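12/12/2019

Up late last night with the paper Jolien sent round, then in early to get the room before the others wanted it. The heating had been off. I kept my coat on until the second batch.

We are on the phone task this week. Pick the handset up off the base, hold it, put it back so that it sits properly in the cradle. It sounds like nothing, and a person does it without looking, but the cord makes it hard. The cord pulls back more the further you lift, and it swings, and if the handset goes down a little crooked it rests on the edge and looks nearly right. The policy trained on the Gronow set does exactly that. It gets the handset near enough and lets go, and then it behaves as though it has finished.

Hefin's idea was to change how we demonstrate, and leave the network alone. Until now everyone used one hand. He wanted one gripper to steady the base while the other lifts, and a short pause with the handset just above the cradle before lowering it. His argument is that the pause gives the model a clear place to correct itself. Farzana thought the pause would teach it to stop there for good. I agreed with her, for what it's worth.

So we recorded 100 demonstrations with the pause and used the old ones for comparison, same training length, same seed settings. Rhodri started both runs on Clelow before he went home and they were done when I got in. Nukden is still down with the disk fault, so everything had to queue on one machine and he had to ask Vendisov's lot to wait. They were decent about it.

Result: Farzana and I were wrong, mostly. The new policy does stop above the cradle, sometimes for longer than any of us did when demonstrating, but then it goes down and the handset seats. The old one still leaves it crooked more often than not. In two of the trials with the new one it hung there and never came down at all, and I had to end them by hand. Both were trials where the cord had got twisted. I have written that in the log as a possible cause and no more than that, as we did not record the state of the cord at the start. We should have. It goes on the sheet from now on.

The other thing is the left hand. It was meant to hold the base still and I had expected the benefit to come from there. Hefin wants to separate the two changes, pause without steadying and steadying without pause, and he is right, but it means two more sets, and my wrists ache already. Jolien has offered to do one of them in January. Arwel says he will do the other if someone shows him how to calibrate.

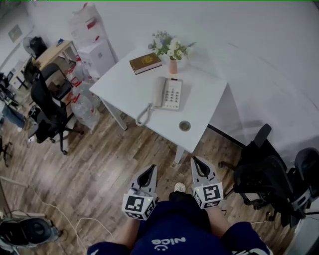

Posted by Farzana's other half of the desk, under: lab diary, two-handed tasks

The markers on the grippers need care as well. If I turn my wrist too far the tracking jumps, and you only find out when you play the recording back. I lost a fair part of the morning to that. Holding the elbows in helps a bit.

Spoke to Arwel after lunch about the write-up. He wants the failures in the main text, next to the successes, and I said fine. He also asked whether a book and flowers standing behind the phone made any difference to the results. I don't know. We have not tested it with a bare table, and I'd like to do that before anyone makes claims about clutter.

Left at six. Still to do: relabel the two hung trials, send Jolien the calibration notes, ask Rhodri about the disk.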